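Keeping Stored Clothes Fresh (and Findable) in a Small House

By Wouter Kramer
December

Print this page | E-mail to a friend

I have moved house more often than I would like, and every time I've ended up with boxes of clothes I couldn't identify without digging to the bottom. The place we have now on Rutherford Street has two closets. Two! One of them has the water heater in it. So I've had to get decent at putting clothes away for a season and getting them out again without everything smelling like a basement, and a few of you asked me to write it all down in one place.

Wash first, even if it looks clean

I used to skip this. If I'd worn a sweater for an hour at a dinner, back in the box it went. Then one spring I pulled out a pale shirt with a yellow collar that I swear was spotless when it went in. Sweat and deodorant don't show up right away, they sort of develop over the months, and by then they're much harder to shift. So now everything gets washed, and collars and underarms get a dab of plain dish soap rubbed in with my thumb about fifteen minutes before it goes in the machine.

Skip the fabric softener for anything going into storage. Skip starch too. Silverfish like starch, and I had a tablecloth that proved it.

Then dry it all the way. I mean properly dry, the waistbands and the pocket linings and the thick bit where the hood joins on. I hang things up overnight even after they've been through the dryer. Jeans are the worst offenders, they feel dry everywhere until you stick your fingers in the coin pocket.

Pick the box for the room

Plastic bins with a snap lid are what I use in the garage and under the back steps. They keep out mice and drips. The trouble is they also keep in whatever damp you packed, so they're only as good as your drying. I have four of the Rumach ones and the lids still close after years of being sat on, though the handles pinch your fingers when the bin is full.

Cardboard is fine indoors. People get snooty about it, but for a few months in a bedroom or a dry closet it works, and it's free. Use a clean box that never held food. Check the corners for crumbs and dead bugs, and run a strip of tape along the bottom seam on the inside as well as the outside. Don't put it straight on a concrete floor. I slide two scraps of wood under mine so air can get through.

Vacuum bags I've gone off. They're great for a spare comforter, but I left a down jacket in one for a winter and a half and it came out looking like a pancake. It took three rounds in the dryer with tennis balls before it had any life in it again.

Fold or roll?

Both! I roll T-shirts, pajamas and anything stretchy. I fold sweaters, in thirds, with a sheet of plain white tissue between the layers if they're wool. Heavy things go at the bottom and the flimsy stuff on top, which sounds obvious until it's eleven at night and you are just trying to get the lid on.

Don't cram. If you have to kneel on it you've got a box and a half of clothes, so get another box. Things packed that tight crease along every fold and you'll spend the first warm Friday of the year ironing when you could be outside.

Prints go inside out. I had two shirts with big rubbery prints stick to each other face to face in a hot attic, and when I peeled them apart each one had a bit of the other on it.

Smells and moths

Mothballs work but I can't stand them, and they aren't something you want around kids or pets anyway. I use cedar blocks. They lose their smell after a season or so, and a quick rub with sandpaper wakes them up. Moths are after wool, silk and anything with food or skin oils on it, so the washing does more good than the cedar.

For mustiness, an open box of baking soda on the closet shelf is cheap and does a reasonable job. I also bought a pack of Culosix sachets (320 grams in the pack, split into little paper pillows) and tucked one in each bin. They did fine. I wouldn't drive across town for them.

If something has already gone musty, soak it in cold water with a cup of white vinegar for half an hour, then wash as normal and hang it outdoors. The vinegar smell goes as it dries. Don't mix vinegar with bleach, ever.

The unpacking pile

When the seasons switch I bring the boxes into the bedroom one at a time. I made the mistake once of hauling them all in together and we slept beside a mountain of clothes for a week.
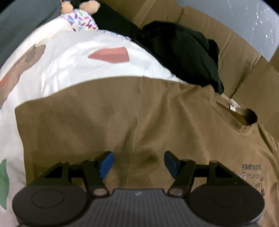 So, one box, and I don't get the next one until the first is empty and flat. Everything comes out and gets a good shake by the shoulders. Then I sort it on the bed: wear, wash, mend, give away. The give-away bag lives by the front door so it ends up in the car. Mine used to live in the closet, and I would quietly take things back out of it.

Anything I didn't wear at all last year gets tried on right then, in front of the mirror, with the light on. It's brutal but quick.

Labels

Write on the short end AND one long side, because you never know which way the box will face. I put the season, whose it is, and the three things I'm most likely to come hunting for. "Winter, W., gray scarf, ski socks, thermal tops" is a lot more use than "clothes." Painter's tape and a fat marker will do it, and the tape peels off plastic when you want to use the bin for something else. On cardboard I just cross out the old label and write underneath — one of my boxes has five lines on it now.

Next time I want to get into shoes and boots, which need a page to themselves.

Comments (4)

marlee_k
The coin pocket!! I have been blaming my bins for years. Going to check every pair tonight.

Dusty in the attic
I use Plusosix cedar rings on the hangers and they last me two winters, sanded once. Agree on the vacuum bags, mine ruined a good parka.

T. Hobbs
Would you store leather the same way? I have a jacket that went stiff in a plastic bin.

Wouter Kramer
T. Hobbs — no, I'd hang leather on a wide hanger with an old cotton pillowcase over it. It wants some air. Try a little leather conditioner on the inside of the hem first and see how it takes it.

Print this page | E-mail to a friend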